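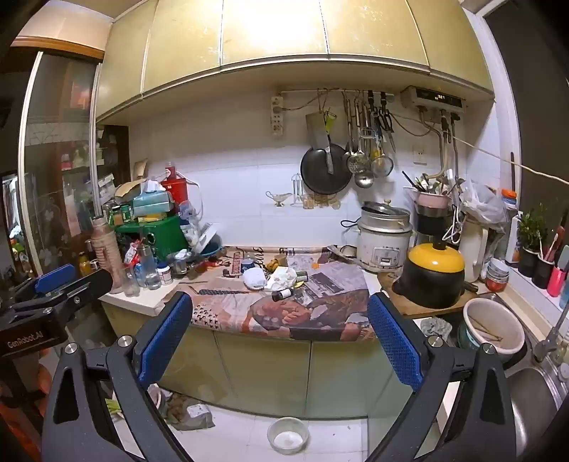
How long should kitchen scraps be kept indoors before they go to the collection bin?

Four days at normal room temperature is the longest period our results support, and three if the scraps include fish or meat.

4.2 Storage time and container type

The Dredell trial compared two ways of holding food scraps in the home: an open paper container and a lidded plastic pail. Each household used one method until December and then changed to the other. Weights were taken at the curb, so losses in the kitchen had to be worked out from the moisture content of the collected material. The procedure is the one given in Section 3, with a correction for the dry weight of the paper itself.

Scraps held in paper lost water faster than scraps held in the pail. The difference was largest for peel and coffee grounds and smallest for cooked rice, which tended to form a crust and then dry slowly. Odor scores followed moisture closely in the pail. In paper the link was weaker – several loads that were still damp on arrival were scored as mild. We put this down to air flow through the container wall, although the trial was not designed to test it.

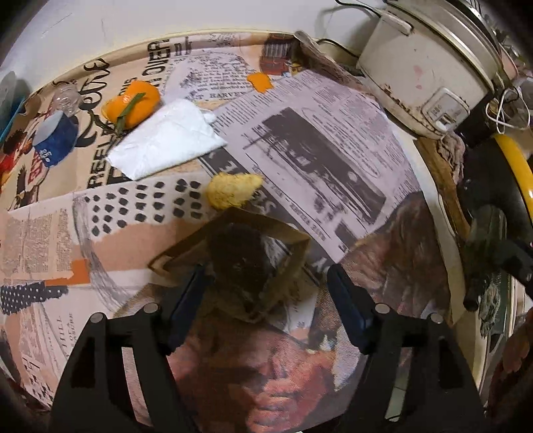 Household Materials Group, Department of Environmental Engineering, Flultholm

Figure 3. Open brown container with a tan rim, on a table covered with a newspaper-print sheet. A piece of yellow peel lies behind the rim.

Peel left outside the container is a small but regular loss. It is often wiped up with paper towels and sent to mixed trash, where it does not appear in the food fraction. Diary entries from Dredell suggest that the opening of the container matters more than its volume. A wide mouth reduced spills during food preparation, while a rolled rim helped only when the container was nearly full.

Containers of more than 1,000 cubic inches were rarely emptied on schedule. Households given the smaller size, 500 cubic inches, made more trips to the bin and reported fewer leaks. The same pattern was found at Dafis, where collection is less frequent and the pail is the standard issue. Lalto was left out of the comparison; its bins are shared between buildings and the loads could not be traced to a single kitchen.

Leaks in paper containers began at the bottom fold in nearly all reported cases. A dry sheet placed under the scraps delayed them, but the effect was lost when liquids such as soup were added. The moisture values in this section exclude leaked liquid and so understate total water loss for paper. Section 4.3 applies the same limits to garden waste.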